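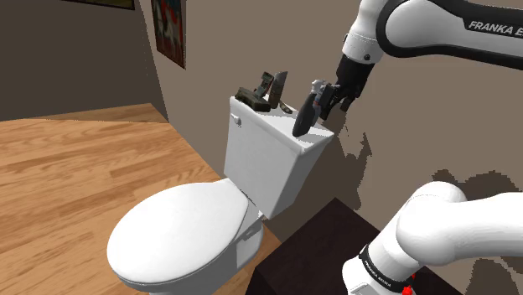 *The arm at the toilet tank in our simulated bathroom.*

**Wanted: people to help us figure out why our robot lets go late**

Posted Sep 27, 2018 – Tondholm site, first floor

Hi! I run the bathroom tasks on the Lesora project, and I need some patient people with steady hands and a decent tolerance for watching things fall off a toilet tank. No robot experience needed. I'd almost prefer you didn't have any, for reasons I'll get to.

So, what went wrong. Lesora is a simulator where a person drives a robot arm around a house and moves everyday stuff from place to place. You hold a controller, the arm follows your hand, and you squeeze a trigger to close the fingers. Over the summer we collected more than 3000 recordings this way and handed them to Pikby, our training software. Everything looked great until we tried the tank-top tasks. Pikby would set an item down nicely, start to back away, and take the item with it. Sometimes it took the neighbors too. Sprays on the floor, tools behind the toilet, one memorable wrench in the bowl (the lid was up that day).

We went back through the recordings and found 1120 with the same problem in them. The human driver had let go of the trigger, and the fingers in the simulator opened late. Our regular drivers had gotten so used to it that they'd learned to wait, without ever mentioning it to us! Newer drivers didn't wait, and they dragged things. Pikby learned a bit of both. 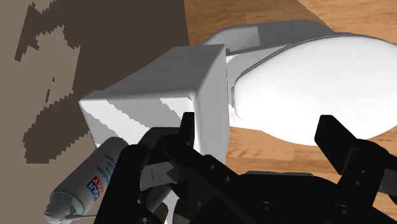
I think the delay is worst when the fingers are working close to a wall or a big object and the contact math gets heavy. My coworkers think it's the controller dropping messages. We've been arguing over it for weeks and I'd love to settle it with real people who haven't picked up our bad habits, and that's where you come in.

There's a safety side to this as well. A late release on a screen costs us nothing but a reset. The same fault on a physical arm, with someone reaching in to take the object, could pinch a hand. We have paused the move to real hardware until this is understood, and the earliest we'd go back to it is January. You will not be near a moving robot at any point in this study.

## What you'd be doing

- Two sessions at a desk with a screen and a hand controller. We'll set you up and let you practice first.
- Picking up household items and putting them on the tank or the cabinet, then backing the arm away.
- Telling us out loud when something feels off. "It's sticky" or "it ignored me" is perfect. Please don't be polite about it.
- Filling in a short form at the end of each session.

In one of the sessions we'll change the release timing on purpose, and we won't tell you which until you're done.
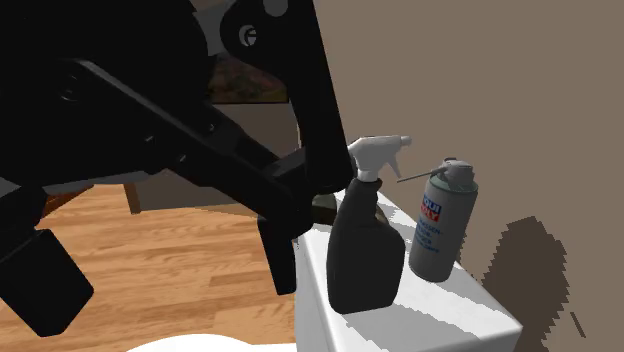
*Cabinet-top setup, with the trigger spray bottle and the aerosol can.*

## Who I'm looking for

Adults who can grip and squeeze a controller comfortably, left- or right-handed (I'm short on lefties – please come!). Glasses are fine. If video games with a moving camera make you queasy, this probably isn't for you, though you can stop whenever you like and still get paid for that session.

If you've driven for Lesora before, I can't use you this time. Sorry! You already know how to wait.

## Pay and how to sign up

It's $100 per session, paid the same day. Parking is free behind the Adeleke building, and the door to us is the one by the bike rack.

To sign up, stop by the Adeleke front desk and ask for the Lesora sheet. Put down your name, which hand you use, and a few times that suit you. Evenings go fast. I'll get back to you myself, usually by the next working day, and I'm happy to answer questions before you commit to anything.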